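Debut novel by Nasturham writer to get second printing

By Trevor McIntyre
11/02/2023

A first novel that was turned down by every large publisher its author sent it to is to be reprinted after the whole of its first run was sold.

The Salt Ledger, by Igor Śliwiński, came out in September from Bededeo, a small press based in Nasturham. The first printing was 1,306 copies, an odd figure that the press puts down to the amount of paper it had paid for. A second printing of 2,000 has now been ordered and should reach shops before Easter.

The book follows Marta Li, a bookkeeper who goes back to the coastal town of Finodmont to settle her late uncle's affairs. Among his papers she finds a set of accounts for a salt works that closed before she was born, with payments still being made to a person she has never heard of. The story moves between Marta's search and the last year of the works, when her uncle was a young clerk there.

Śliwiński, who is 44 and works as a surveyor, wrote most of it in the evenings over nine years. He said he had never planned to write a mystery.

"I wanted to write about a family that doesn't talk about money," he said. "Then I gave them some accounts that didn't add up, and after that I had to find out where the money went. I didn't know myself until the third draft."

The early drafts were much longer. One version had a third story set in the present day, told by the owner of a guest house, and he took it out after a friend told him she had skipped those chapters. Parts of it survive in the scenes at the Harbour Rooms, where Marta stays while she works through the boxes.

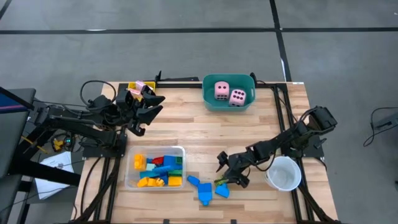
Bededeo agreed to take the book after the author sent in the first three chapters during an open reading month. The press brings out only a handful of titles a year and does not pay large advances. Śliwiński would not say what he was paid, other than that it covered a new boiler.

Sales were slow at first. The launch was held in the upstairs room of a bookshop in Nasturham, and most of those who came were known to the author. Things picked up when reading groups started to order it, and by the new year the press was down to its last 100 copies. Several shops that asked for more stock in January had to be told to wait.

Readers seem to have been split over the ending, in which Marta learns who received the payments but decides not to tell her mother. Some have written to the author to complain. He said he had answered all the letters and did not mean to change anything in the new printing apart from a few mistakes.

One of those is on the second page of chapter nine, where a character who has gone out to the car is still speaking in the kitchen. Another is the date of a high tide, which a reader in Cornwall checked and found to be a day out. The map at the front will also be redrawn, as the road from the station to the salt works was left off.

The cover will stay the same for now. Bededeo had thought about a new one with a quotation from a review on the front, but decided against it on grounds of cost. The price will go up by a pound, to £10.99.

As a novel it takes its time. The opening chapters are taken up with the funeral and the clearing of the uncle's house, and the first real question about the accounts is not raised until Marta has been in Finodmont for a week. The chapters set at the salt works are the strongest, with a good deal about the pans, the weather and the small quarrels of the office. Marta's brother, who rings every few days to ask when the house can be sold, is given some of the best lines.

The love story is thinner. Daniel, the solicitor's son, is on hand whenever Marta needs a lift or a key, and it is hard to learn much about him beyond that. Their one argument, over a letter he has kept from her, is settled in a page and a half.

An audiobook is being recorded and is due out in the summer. Śliwiński was asked to read it himself but said no after trying the first chapter at home. A reader has been found, and her name will be given once the contract is signed.

He is now at work on a second book. It is not a sequel, although it is set in the same town some years later, and Marta's brother appears in it briefly. It concerns two sisters who take over a failing ferry service. He has written roughly half and hopes to hand it in next year, and Bededeo has first refusal.

Śliwiński will be talking about The Salt Ledger at Nasturham Library later this month. Entry is free but places must be booked at the front desk. Signed copies from the first printing will not be on sale, as the author has only two left and has promised one of them to his sister.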